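The Regulations of the Wallin Table

Under Article 2 of the Household Regulations, the table at Wallin House was divided into squares by blue tape, and every dish was required to remain within the square assigned to it. The Office of Domestic Order had approved the arrangement in April. A plate found resting in two squares was to be entered in the register as a traveler, and the register already held 848 entries.

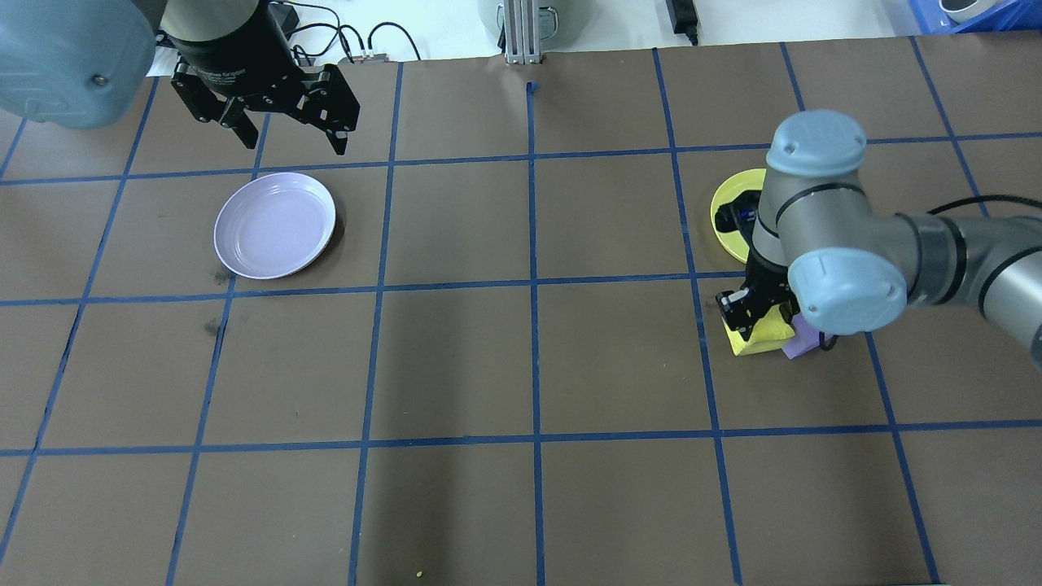
Hala Bataineh asked whether a plate could be blamed for wandering when the squares had been laid out before anyone measured the plates. Her question was received, stamped and forwarded to the Inspector.

The Inspector, Elie Chidiac, replied after five days. He found that the Regulations made no provision for the width of a plate - an omission he considered serious - and ordered that one plate be placed within a single square as a trial. Its rim was permitted to approach the tape. It was not permitted to cross.

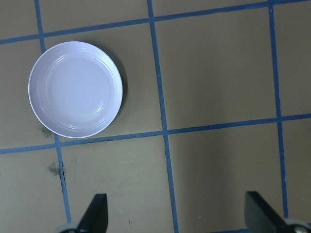
The trial plate in its assigned square, Wallin House.

The plate was left in place overnight. At breakfast the Inspector signed the certificate, and Hala Bataineh, having waited for him to put down his pen, asked where she was expected to set the toast.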